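Wide flat jaws or soft fingers for wrapped food?
Started by Bence Orbán, 16 Jun 2020

Bence Orbán
I'm picking a gripper for a packing job and would like opinions before I send a loaner back. The items are wrapped sandwich wedges, mostly, plus a few small tubs. The two I have on hand are a Kruger parallel with plain rigid jaws and a Dredisia three-finger with silicone pads. Same arm for both, wrist camera looking straight down. Kruger quoted me 3,787 for a second unit with the longer brackets. The Dredisia is nearly twice that. Is the soft one worth it?

tallow_mk
For wedges, no. We ran soft fingers for a year. They grab the loose film instead of the bread, and the thing swings when you lift. Rigid jaws with the force turned down did better for us.

Pistatetti
I disagree with tallow. It depends on the pad. The smooth silicone pads do drag the film. The ribbed ones don't, at least on the wrap we get. Which pads came with yours, Bence?

Bence Orbán
Smooth. I didn't know there were ribbed ones. The rep never mentioned them.

Pistatetti
Ask for them. They're a separate part number and they wear out faster. Budget for a new set every six weeks if you run two shifts.

rowdy_flange
Before anyone spends money, what is the wrist camera seeing? Half the "bad gripper" threads here are bad pose estimates. Clear film throws highlights all over and the depth goes to pieces. If the angle is off by 5 degrees you close on a corner and it doesn't matter what the fingers are made of.

tallow_mk
Agree with that part. But he can check the angle by eye from the color view.

rowdy_flange
By eye is fine for one pick. Log it.

Bence Orbán
Fair. I've been using color only and fitting the wedge outline. Depth was too noisy on the film, like you say. This is the view with the Kruger jaws on.

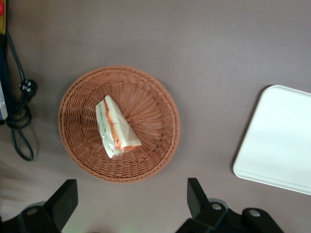
Wrist view, rigid jaws, wedge in the basket

rowdy_flange
OK, that helps. The outline is readable even with the shine. What I'd worry about is the bunched wrap at the wide end. If your fit treats that as part of the sandwich, your center is going to shift toward it.

Bence Orbán
It does shift. I've been correcting it by hand with a fixed offset.

rowdy_flange
A fixed offset won't hold up. Every wedge gets wrapped a little differently. Segment on the bread color and ignore the clear part.

Hisalport
My concern is the basket. With a rim that thick you need clearance for both jaws on the way down, and those tips look square. I would try narrower tips before changing the whole gripper. Ours were cut down in the shop in an afternoon. Also move that cable with the plug before you start any long runs. I've had a gripper pick up a loop of cord and it took the connector with it.

Bence Orbán
Will move it. On the tips, did you lose grip when you narrowed them?

Hisalport
A little. We put thin rubber on the faces and got it back. Don't use foam, it holds crumbs and you can't clean it.

tallow_mk
I'd go across the short side of the wedge, close to the wide end, and skip the point completely. The point crushes at any force that holds the rest.

Pistatetti
I still say run the same test with ribbed pads before you send the loaner back. You have both grippers in the building now. In July you won't.

tallow_mk
He can, but I wouldn't pay double for it.

Bence Orbán
I've asked the rep for a ribbed set. In the meantime I'll cut a pair of narrow tips, switch to segmenting on the bread, and log the angle on each pick. I'll run both grippers on the same batch and post the drop counts here.

rowdy_flange
Post the force settings too, please. The last comparison on here left them out and we couldn't use it.

Contact the moderators | Copyright 2020 | Back to top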